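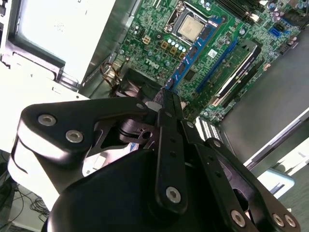 The capstone course at Stalline Technical College asks its seniors to teach a robot arm to service old office computers, and for most of an afternoon in January I watched it fail to take out a stick of memory.

I had been told to expect the future of recycling. The flyer on the lab door says so, in large type. What I got was an arm that went into a desktop case, closed its fingers on the module, pulled, and came away with nothing. Then it did it again. A student typed something. It did it a third time, a little more to the left.

To be fair to the team, which calls itself Wurkley for reasons no two members explain the same way, memory is a rotten thing to ask of a robot. A person reaches in, presses the clips at the end of the slot, feels them give, and lifts. The whole business is over in seconds. The arm has to do the same in a cramped metal box with wires on one side and a processor on the other, and its fingers take up a lot of the room. When they close on the stick they also hide it from anyone trying to see what went wrong.

Mahnaz Yazdani teaches the course and has heard the objections before. I offered mine anyway. Why not pay a person to do this? "You should," she said. "If you have two computers, use your hands. I'm grading them on whether they understand why it's hard."

That is a better answer than the flyer gives, and I wish it were the one on the door. The flyer talks about mountains of electronic waste and a workforce of tireless machines. The team's own log, which they let me read, is a humbler document. It lists 1,436 attempts since the fall and 103 clean removals. A clean removal means the module comes out with no help and no damage to the slot. I did the division on the back of my parking stub and then did it over. Just over seven percent.

The students did not flinch when I brought it up. One pointed out that most of the good runs are recent. Another said the early attempts were mostly the arm bumping into the side of the case, and he thought it was unkind to count them. I asked whether the log would look different with another make of computer on the table. There was a pause — a long one — and then somebody said they would like to try that after spring break.

They will need to. The project is entered in the Groltament, a regional contest for college teams held each spring, and the rules say the judges supply the machines. Twelve teams have signed up. Last year's winner, a group from Bagheri, sorted loose screws by size, a task a coffee can with holes in the lid could handle nearly as well. It got a standing ovation, I'm told.

I don't think the Wurkley arm will put anyone at a repair bench out of work, and I doubt it will win. The students seem to doubt it too, though they're staying late. When I left, at a quarter past six, they were arguing about whether the fingers should come in at a steeper angle. Yazdani had her coat on and one hand on the light switch, and she was letting them argue.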